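Subject: Re: [wola-robotics] Pen sorting challenge, what are the other teams doing?
To: wola-robotics list

Hi all,

Sorry for the slow answer, term got in the way. Someone wrote back in August:

> We're a school club of 18 and we've signed up for the stationery task in
> the Wola challenge. Two questions for anyone who's further along. Do you
> put the pens in the same spots every time when you're practising, or do
> you throw them down anyhow? And do you use both arms at once, or let
> one do everything? Our mentor says one arm. The rest of us would
> quite like to use the second one, seeing as we spent all of spring
> bolting it together.
>
> Also, does anyone have a decent way of stopping the cables catching?

We're the Brelavus team (evening club, mostly second years, plus a couple of people who came for the biscuits and stayed). We've been at the same task for a while now so I'll tell you what we do, and please shout if you think it's daft!

First question. Scatter them. We started off with little pencil crosses on the table and it went beautifully, and then somebody nudged a highlighter a few centimetres over and the whole thing fell to bits. So now whoever's nearest drops the pens and we leave them where they land, at whatever angle. Mix up the shapes as well. The flat chunky highlighters behave very differently from a thin round pen, which rolls if you so much as breathe on it.

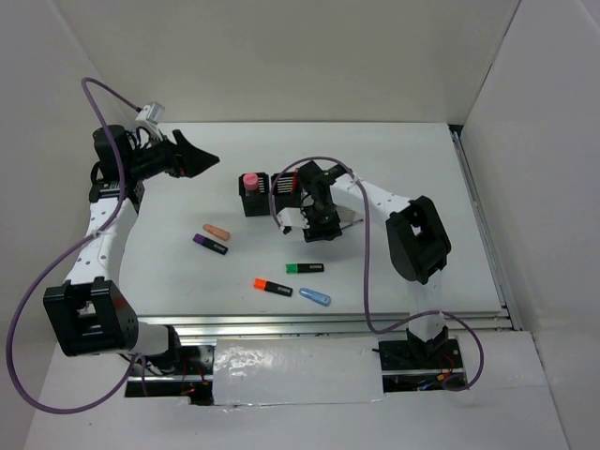 Our table with the markers down, both arms over it.

Second question, and I'm with you lot against your mentor. Use both! We split the table down the middle in software, left arm takes left, right arm takes right, and there's a strip in between where only one of them is allowed at a time. The strip was the hard bit. Our first version had both arms waiting politely for each other for ever, like two people at a door. We fixed it by giving the right arm priority, which is crude but it's held up. If you only have one evening a week I'd get a single arm working first and keep that version somewhere safe, so you've got something to show on the day whatever happens.

We've logged 1,372 attempts so far this year. A good 260 of those are no use to us because we'd changed a setting and forgotten to write it down, so do keep a notebook next to the keyboard. A paper one. We had a lovely shared spreadsheet and everybody assumed somebody else was filling it in.

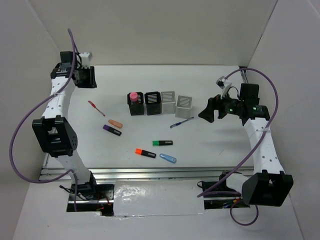 Baskets next, as you'll run into this soon enough. The rules only say "open container", so we asked, and the answer from the organisers was that slotted sides are fine as long as the pen ends up inside. Light plastic ones do slide about if a finger clips the rim. We tried a dab of sticky tack underneath and then took it off again, as the pushing about seemed worth practising for. I go back and forth on that one.

Cables: leave far more slack than looks sensible, in a big loose loop, and tie it to the upper part of the arm so the wrist isn't dragging the full weight. Then move each joint by hand, power off, to both ends of its travel and watch the loop. Ours used to snag at the elbow. We went through 3 camera leads before we got that right, and the Stivwood people told me they'd had the same trouble.

Something I'd like to ask back. Has anyone tried the Atanasov grip script on thin pens? Ours closes nicely on the fat ones but on anything slim it tends to pinch the end and spin it round. I've tried coming in lower and I've tried closing more slowly, and slower was a bit better. If you've got numbers that work I'd be very grateful for them, scruffy notes are fine.

We're in the lab until half past eight most club nights if your lot fancy a call and want to compare settings.

Cheers,
Brelavus team (the one who does the logging)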